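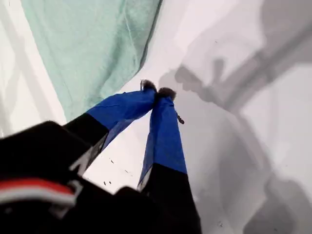
2026年10月22日　星期四　阴，午后转晴

今日继续办理Ponisico小件饰品整理事项。上午八时三十分到岗，先行查看整理室温湿度记录，夜间无异常波动，遂按既定次序开窗换气一刻钟，关窗后再行启封。昨日封存的物品袋封口完好，签条上的日期与登记簿一致，予以启用。

工作台面于开工前清洁一遍。白色台面经此前多日使用，靠近窗一侧留有浅灰色擦痕，用微湿棉布擦拭后大部分消退，余下一处已嵌入面层，未再用力处理。深色小件置于白色台面上，轮廓较为分明，落下的碎屑、断线亦容易发现，此点在上月讨论台面铺设时曾有不同意见，有同事主张改铺灰色绒布，认为绒布可防滚动。经这段时间的实际使用，本人仍倾向于保留白色台面，仅在处理圆珠时加垫一圈软边。此意见拟写入月末小结，供科室参考。

上午处理的主要是短串类，即串珠、短链及形制介于二者之间的坠饰。此类物品体量甚小，长度不一，颜色多偏深，混放时极易相互勾连。原登记簿对此类物品用语不统一，同一袋内，有写“珠串”者，有写“细链”者，有写“坠子”者，另有数条仅写“小件”二字，后续查找颇为不便。依照本周一印发的著录用语说明，凡可辨明为珠粒穿连者，著录为“串珠”；凡可辨明为环节扣连者，著录为“链”；一时不能辨明者，统一著录为“短串，形制待定”，并在备注栏写明不能辨明的原因。宁可暂缓定名，亦不得凭印象填写。

今日遇到“形制待定”的情形较预想为多。部分短串表面积垢较厚，肉眼观察既似珠粒，又似链环，用放大镜亦难分清。按规定，定名之前不得擅自清洗，故一律保持原状，单独装袋，待下周与保护组会商后再定。其中一件垂挂起来略呈弧形，平放后仍不能完全伸直，疑内部穿线已经硬化。此件已在签条上加注“勿拉直”，并放入浅盒，盒内垫无酸纸，不与他件叠放。

十时许，Kanton公司送来新一批封口袋及标签纸。此次订购标签纸2000张，点收无误，收货单已签字并交办公室存档。标签纸背胶较上一批为轻，试贴于旧袋之上，十分钟后揭下，未见残胶，符合使用要求。封口袋共到两种规格，小号袋袋口较紧，装入短串时须先将袋口撑开再放入，不可推挤。上一批小号袋尚余一盒，拟先行用完，两批不混放。

另，该公司随货附有一份价目调整通知，自明年一月起执行。通知原件已转交采购经办人员，本人仅作记录，不作评论。

午间休息时整理室落锁，钥匙按例交回值班处。午后一时三十分复工。

下午改为处理绒类小件，主要为服饰、帽饰上脱落的绒毛簇和线穗。这一类物品质地松散，最易沾染浮尘，亦最易脱毛。操作时应自底部托起，忌捏尖端；放置时应使其自然散开，忌压。下午启封的第三袋内，有数簇深灰褐色绒毛彼此粘连，分开时稍有脱落，脱落部分已一并收入原袋，并在登记簿上如实注明。此事责任在本人，启封前未先检查袋内有无静电吸附。今后凡启封绒类，应先将袋体平放片刻，再沿一侧缓慢打开。已将此条抄录于整理室门后的操作提示之下，字迹较小，明日拟重新誊写。

蓝色覆料亦于下午一并归置。此前各工位所用包覆材料颜色不一，有白、有黄、有蓝，取用后又随手放回，致使同一抽屉内新旧混杂。今日将宝蓝色者集中存放于左侧第二层，起皱严重、边缘翘起者剔出，另作练习之用。剔出的材料中尚有可裁用的部分，未予丢弃。包覆材料一项过去不列入登记范围，本人认为亦应建立简单的领用记录，列明规格、领用日期即可，手续不宜繁复。

三时左右，Gostudeck储物柜的维护事项有了答复。该柜右侧抽屉推拉不畅已有两周，原因查明为滑轨内积有纸屑，与柜体本身无关。清理后恢复正常，未更换部件。借此机会将抽屉全部抽出，逐一擦拭内壁，在最下层深处寻得旧签条一张，正面编号188，背面空白。翻查登记簿，该编号项下物品状态为“在库，签条缺失”，补记日期为去年。现签条已寻得，遂与物品核对，系一件深色短串，编号、袋号均能对应，当即归位，并在登记簿内注明寻获地点及日期。原补写的替代签条亦予保留，附于原签条之后，不作销毁。

此事虽小，却解决了一项挂账已久的问题。上季度核查时，此条曾被列入待查事项，往来说明写了三次，均因找不到签条而无从结案。明日上午将填写结案说明，报科室备案。

Sayce厅的借展清单今日亦有进展。对方来函确认展柜深度为80厘米，较原先所报有所缩减。原拟悬挂展示的几件短串，若仍按原方案布置，前后间距将明显不足。本人初步意见如下：悬挂件减为单排，其余改为平铺；平铺件下垫白色衬板，衬板略作倾斜，便于观众平视；绒类小件因易受气流扰动，不宜置于展柜通风口一侧。说明牌文字限100字以内，现有稿件多数超出，须予删减。删减时应保留名称、材质、来源三项，描述性文字从简，“形制待定”者照实写明，不得因版面有限而径行定名。

关于悬挂方式，函中提出可用细钩。本人对此持保留意见。短串穿线多已老化，承重点若集中于一处，展期较长时恐有断裂之虞。拟答复建议采用托架，由下方承托，末端允许自然下垂，但下垂部分不宜过长。复函草稿已写成大半，尚缺托架尺寸，须待明日量取后补入。

四时五十分停止启封，开始收尾。收尾次序照旧：先收物品，次收工具，再收包覆材料，最后清洁台面。清洁之前俯身检视台面及周围地面，拾得断线两小段，经比对，应属上午所处理的串类，但未能确定出自哪一件，故另装一袋，注明日期及拾取位置，暂存于待查盒内。台面以干布擦净，软边取下后悬挂晾置。

今日登记页已全部复核，有两处笔误，均以单线划去并在旁改正，未使用涂改液。“链”与“串珠”两栏间距过窄，填写时容易错行，下次印制表格时应请办公室予以放宽。

未竟事项：复函托架尺寸；结案说明；门后操作提示誊写；与保护组约定会商时间。保护组下周仅周三下午有空，届时整理室另有参观接待，时间恐有冲突，明早先行电话联系。

五时四十分离岗，门窗、电源均已检查，钥匙交值班处签收。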